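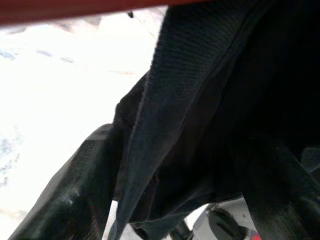
Wrist camera, black ribbed cloth between the fingers.

May 27, 2024

Dark fabric is the part of the Amska set I kept putting off. The first 200 demonstrations were all light or medium colors, and the policy trained on them reached for shadows as often as it reached for cloth. So this batch is dark items only, recorded by teleoperation, one grasp and one fold per episode.

Exposure is the main problem. With auto exposure on, the wrist camera swings whenever the cloth fills most of the view. Black material pushes it up, and any white background washes out. I tried locking exposure for 30 episodes. The background came back, but the folds on the shadow side went to flat black, and I could no longer tell one layer from two when labeling. A pale seam helps a lot. It gives an edge to follow where the rest has almost none.

For now I am leaving auto exposure on and logging the gain value with each image, so the model at least has a chance to account for it. Ivar (the logging script) needed a new field and a change to the timestamp code. Old files still load.

Of the last 70 episodes I threw out 26. Most were double grasps, where the fingers closed on two layers and I only noticed on playback. The others were dropped transfers between the arm PC and the Naylor box. Double grasps are going into a separate folder with their own label. They may be useful later as failures, but I don't want them mixed in with the good folds.

Two changes to my own driving:
Pause for one second after closing the fingers, before any lift.
Start each episode from a different crumple. In February I got lazy about this and the policy learned my crumple.

Next is a side light at a low angle, to see if it brings out the ribs without blowing out the background further. Same cloth, same start poses, auto exposure still on.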